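Keeping a worktop clear (and getting it properly clean while you're at it)
Household notes, by Hacer Akyol

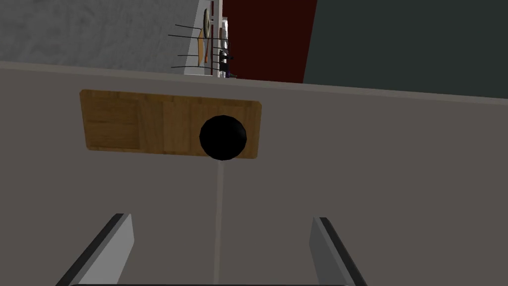

I've had the same kitchen for years and I only learned to look after the worktops last March, when I finally gave in and emptied the lot onto the dining table. Toaster, bread bin, three jars of wooden spoons, the radio, a fruit bowl full of batteries and rubber bands. Everything. It took a whole Saturday's worth of tea and I would do it again tomorrow!

So these are my worktop tips, the ones I still use. Most of them cost nothing and the rest need only washing-up liquid, bicarbonate of soda and a couple of decent cloths.

Start with the clear-out

Take everything off. I do mean everything, even the kettle. If you clean round things you get a tidy ring of crumbs behind each one, and you'll also never find out whether you wanted the thing there in the first place. Leave it all on a table overnight if you can bear it, and only bring back what you reach for. My toaster came back at breakfast. The bread bin took until lunch. The spiralizer has been living at my sister's ever since, and she's welcome to it.

The everyday wipe

Sweep the dry crumbs off first with a dry cloth or a little hand brush. Please don't skip it! A damp cloth on crumbs makes paste, and the paste goes straight into any joins or corners and sets like plaster.

Then a cloth wrung out in warm water with a small squirt of washing-up liquid. Wipe from the back towards you, rinse the cloth, go over it again with plain water, and dry with a tea towel. The drying makes more difference than any spray I've bought. Dull streaks are nearly always leftover soap.

I keep two cloths going, one for worktops and one for everything else, in different colours so the rest of the family can't mix them up (they manage it anyway). Both go in a hot wash every other day.

Joins and edges

If your worktop is made of more than one length, the join between them deserves a bit of love. An old soft toothbrush is perfect. Dip it in warm soapy water, shake off the drips, and brush along the line in short strokes, then blot dry straight away. Don't pour water on it, and don't stand the kettle or the slow cooker over it, where the steam can work its way in.

Never scrape at a join with a knife. I did this once in our old flat and lifted a sliver the length of my thumbnail, and I saw it every single day until we moved.

Run a fingertip along the line every few months. If it feels raised on one side, water may be getting underneath, and it's worth having somebody look before it swells any more. The sealant along the wall wants the same check. When it goes black and won't scrub clean, cut it out and put in fresh. It's a fiddly job, but a lovely one when it's finished.

Stains

Tea and coffee rings: a teaspoon of bicarb with enough water to make a soft paste, left for ten minutes, then wiped off with a damp cloth. Try it somewhere hidden first, especially on anything shiny.

Turmeric: be quick! Washing-up liquid neat on the mark, a gentle rub, rinse. If a faint yellow is left on a laminate top, it often fades over a few sunny days.

Grease by the hob: lay a hot, well-wrung soapy cloth over the patch and go and do something else for five minutes. It wipes away without any scrubbing.

Sticky labels: a drop of cooking oil on kitchen paper, wait, rub, then wash the oil off.

Keep vinegar and lemon well away from marble, limestone or any other natural stone. They eat into the surface and there's no wiping that off. Oiled wood likes to be kept dry and given a thin coat of oil whenever water stops beading on it.

Things that help it stay clear

A tray for the bits that must stay out, oil, salt, pepper, whatever you cook with daily. One lift and you can wipe underneath.

A hook inside a cupboard door for post and school letters. Ours used to drift into a heap beside the bread bin.

An empty stretch next to the hob, always, for putting things down. A trivet lives there in our house, since hot pans will mark plenty of worktops that look as tough as anything.

The two-minute reset before bed. I put the kettle on for a last cup and see how much I can clear before it clicks off. It's a silly game and I love it.

A note from a reader

Eldana Degefa wrote in to say she uses a window squeegee on her worktops, pulling the water towards a folded towel at the front edge. I tried it this morning and it's brilliant, so quick, and no streaks at all! Get one with a soft rubber blade and rinse it after each go. Thank you, Eldana.

Next up I'm tackling the cupboard under the sink. Send me your tips for stopping bottles falling over.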